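Robots That Clean Up After Us: speaker notes
Sun 11 October
By Menaka Abeysekara

We use cookies to remember your reading preferences. Accept / Manage settings

These are the notes I talked from at the Trerville school clubs evening, tidied up a little for the people who asked. Where it says PAUSE, I paused. Where it says LAUGH, I was being hopeful.

OPENING

Good evening. I run the after-school robotics club at Trerville, and I have been given the slot between the choir and the refreshments, so I know exactly what you are all thinking about.

I want to talk about one term's work. We set out in September to get a robot arm to clear a table. The students picked the task. I had suggested stacking cups, which every club does and which looks good from the back of a hall. They wanted to do cleaning. Their reason was that they hate cleaning. PAUSE. I have heard worse reasons from people with grant money.

So the task is this: there is trash on a table, there is a dustpan, there is a bucket. Get the trash into the bucket by way of the dustpan. Then put the dustpan down like a civilized person.

LAUGH.

WHY IT IS HARD

Go slow here, the parents in the front row will want this bit.

If you ask a person to sweep two scraps of paper into a dustpan, they do it while talking about something else. If you write it out as steps, you will be writing for a long time. Xiaoqing Jia tried. She is in her final year and she is stubborn, and her list of instructions for one scrap ran to 100 lines before she reached the part where the scrap rolls away. She has kept the list. She says it is going in her college application as a warning.

The trouble is that wadded-up stuff has no proper shape. A cup is a cup from every side. A crumpled scrap is different every time you drop it, and it is different again after you touch it. The dustpan has a lip, and a small scrap treats that lip as a wall. Every one of us in the club has chased a bit of paper across the table with a dustpan and lost.

So we stopped writing instructions and started showing. We use hand-held grippers. You hold one in each hand, you do the job with them as though they were your own slightly worse hands, and a camera on the gripper records what the gripper sees. Do it enough times and you have something a robot can learn from. The students do the chore again and again so that a machine might one day do it for them. I did point this out to them. It did not go down well.

HOW WE SET UP

Keep this short. (I did not keep this short.)

We had the end table in the workshop. Panya Nilsuwan took charge of the setup and turned out to be a tyrant about it, in the good way. His rules, which are still taped to the cupboard door:

Same table every time.
Start with both grippers open.
Move the scraps between tries.
If you knock the bucket, finish the try anyway.
If you swear, start again. There is sound.

There is not sound. Panya made that up and it worked for three weeks.

Next to the table we had a laptop on a stool and a logbook, a paper one, which I insisted on. The students thought the logbook was a museum piece until the laptop decided to update itself in the middle of a session, and after that they wrote in it very neatly.

SHOW PICTURE, LET THEM LOOK
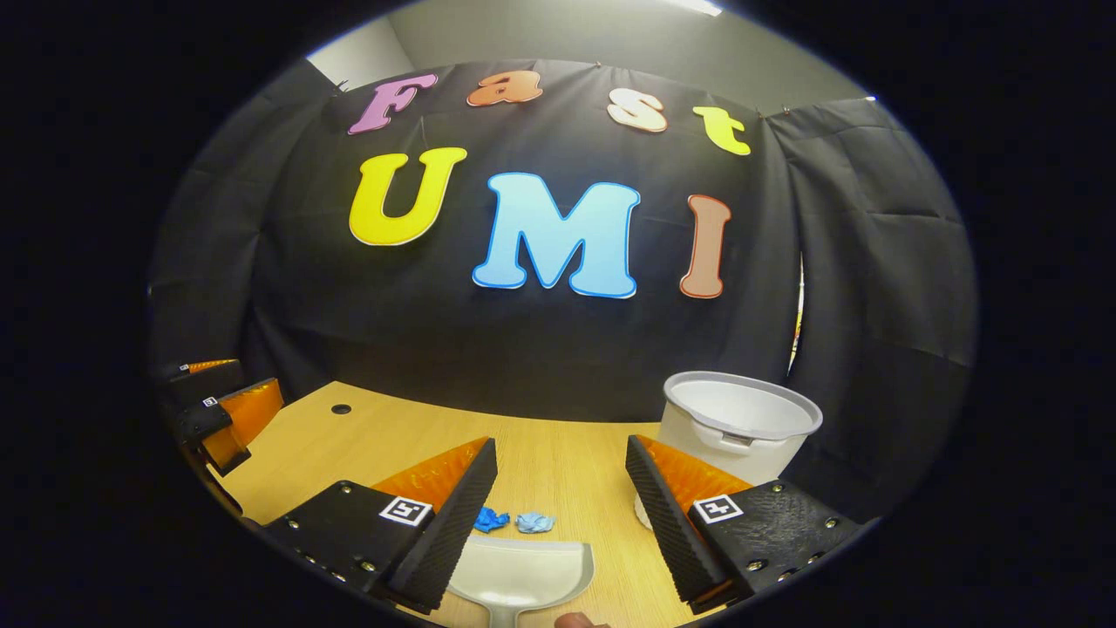
Dustpan down, two blue scraps to go, bucket waiting on the right.

Yes, the letters. Say something nice about the letters. I think a club should have its name up where people can read it, or at least the name of the thing it is busy with, and I would take bright colors over a laminated sign any day.

Then point at the fingers. The orange parts are the ones I want people to notice. They are soft and shaped like fins, and there is a black pad on the inside of each for grip. The little black-and-white squares are markers. They let the software work out where the fingers are, and so how wide the gripper is open. At this point I opened and closed my own hand at the audience like a lobster. It helped. I recommend it.

Also say: look at where the scraps are. They are right in front of the dustpan. You would think that is the easy part done. Every failed try in our logbook has a moment where it looked just that easy.

WHAT WENT WRONG

This is my favorite section and I had to be told to trim it.

The first problem was that everybody did the job differently. Nuwan Gunawardena goes at trash like he is playing shuffleboard. Anežka Pešek picks up one scrap, thinks about it, and places it in the dustpan as if it might bruise. Both of these are fine ways to clean a table. Put them in the same pile of recordings and you get a robot that starts with a big confident shove, stops, and appears to reconsider its life.

We had a long argument about whose way was right. It took up most of a Tuesday. In the end we went with something close to Anežka's, a bit faster, and Nuwan was very gracious about it for somebody who was wrong.

The second problem was the tilt. When you carry a dustpan to a bucket, you keep it level without knowing you do it. With a gripper you have to think about it. If you think about it too hard, you walk the whole arm over like a waiter with soup, and then that goes in the recordings too, and you have taught the robot stage fright. We threw away 30 recordings for what the logbook calls "soup."

The third problem was me. I helped. I did one session myself to show them the standard I was after, and mine turned out to be the worst recordings in the set. Xiaoqing labeled the folder with my initials and a skull. PAUSE for the choir teacher, who has known me a long time and will enjoy that.

WHAT THE NUMBERS SAY

One number only. I have been to talks with a lot of numbers.

By the end we had 3,449 recordings we were willing to keep. I want the parents to hold that in their heads for a second. Your children cleaned one table that many times. I can't speak for their bedrooms.

The keeping was more work than the recording. Each try gets watched by someone who did not make it, and the watcher says keep or toss. The students turned out to be much harsher on each other than I would ever have been. There were appeals. Anežka ran the appeals, and hardly anyone won.

THE ROBOT

Be straight with people here.

The arm can now do one scrap on most days. It comes down, it gets the dustpan to the scrap, it nudges, it lifts. When it works, the whole room goes quiet, and then everybody yells, and then somebody moves the bucket a hand's width and it tips the trash on the table. Two scraps is harder. It likes to get the first one and then be very pleased with itself.

I was asked afterward if that counts as a success. I said yes. I would say it again. A term ago these students believed that robots ran on instructions somebody clever had typed in. Now they know that a robot can be as clumsy as the people who showed it what to do, and they know whose clumsiness it was, by folder.

Small thing, for the other club leaders. Start with fewer people recording than you think. Let them get boringly good at it, then add one more person. We did it the other way round, with the full club on day one and a queue for the grippers, and most of what we tossed comes from that first stretch.

Second small thing. Buy more dustpans than you need. They wander off. I can't account for it. I have stopped asking.

WHAT NEXT

Panya wants to try two people working the same table, one with the dustpan and one with the scraps. I want to try moving the bucket to a new place for each try so the arm stops taking it for granted. Nuwan wants to bring back the shove. He has a slide about it. He was not given time for his slide this evening, and if you are interested he will find you by the coffee.

We are also planning a short demonstration before the holidays, in the workshop and not in here, partly because the table is in the workshop and partly because I have seen what happens to the light in this hall at four in the afternoon. Come and bring small trash. Dry trash, please – we had an incident with a yogurt lid.

QUESTIONS I GOT, FOR THE RECORD

A father asked if the arm could do dishes. No.

A younger sister asked if it knows it is cleaning. I said I didn't think so. She said that was sad. I have been turning that over since, on and off.

The choir teacher asked if I had a broom at home. I said the refreshments were open.

Sign up for the Trerville clubs newsletter and get the next talk in your inbox. You can unsubscribe at any time.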